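Section 4: Sorting and stacking the kids' dishes

By now you should have the tray on the table (Section 3) and everything out of the carton. If you bought the Nedirau set second-hand like I did, your carton might be an old shopping bag, and that's fine too. I wrote this part after a long wet weekend at Prallthorpe, where we keep the set for visiting littlies, and I've changed it a few times since.

What you need: the tray, the dishes, a soft cloth and a clear bit of table. Give yourself 15 minutes the first time. After that it's more like the length of a song.

1. Put the tray at the back left corner of the table with the long side running away from you. If you're left-handed, swap it to the other side and read all my lefts as rights (sorry!).

2. Spread the square dishes out on the table, right way up, so the little prints are showing. Don't fuss about getting them straight at this point, you'll turn them as you go.

3. Pick out the round dish. It always goes in first, flat on the bottom of the tray and a bit towards the back. I tried it on top for ages and it slid off every time I carried the lot to the cupboard.

4. Add the squares on top, one at a time. Pick each one up by the edge and lower it down, then let go. Matching colours together looks lovely but makes no difference to how they sit.

Note: the corners don't have to line up perfectly. A small twist is okay. If the top one rocks when you tap it, lift it off and have another go.

5. Cups come last and don't go in the stack. Hold them by the wall, have a quick look inside for dried-on milk, and stand them at the empty end of the tray.

CAUTION: Don't drop the squares in from a height. They're glossy and they skate, and I've chased more than one across the floor.

CAUTION: No scourers on the prints. I took the whiskers off a Fakir brand bowl that way and my niece has not let it go. Warm soapy water and the cloth is plenty.

Cup, bowls and plates, panda prints and all:
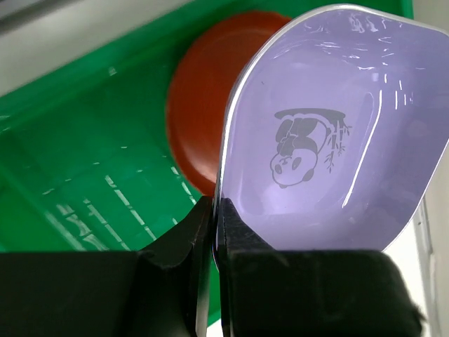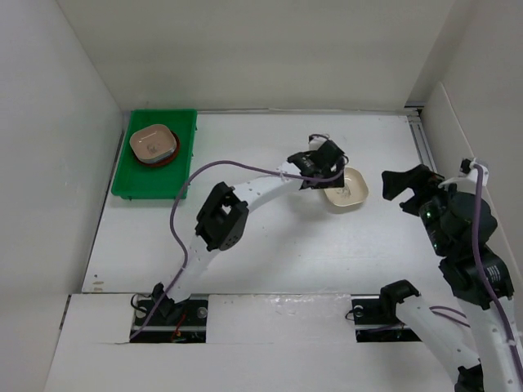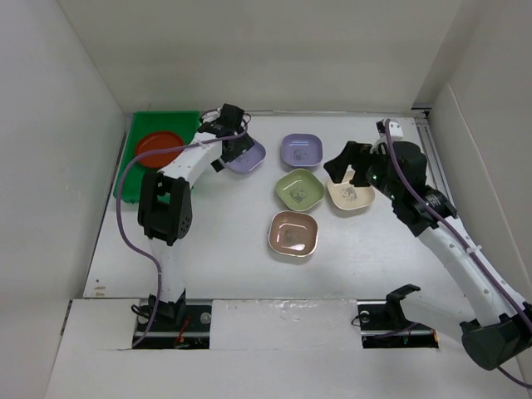 6. Once it's all in, give the tray a gentle wiggle. You want a bit of a rattle but no sliding. If it slides, take the squares off, shift the round one along and build it up again.

7. Carry the tray with two hands, level, and pop it on a shelf you can reach without a step stool. Ours lives under the Faron tea towels.

Note: for a picnic, fold the cloth and lay it over the top dish before you put anything else in the basket. I skipped this in May and spent the drive home listening to everything clatter.

If you've got more than one set, keep a tray for each. I did try cramming two sets in together and the pile got so tall I couldn't see over it properly, plus the kids can't get their own plates out without bringing down the rest, and then you're back at step 2 with an audience.

Setting the table from the tray is in Section 5. It's mostly this section backwards, except the cups come out first.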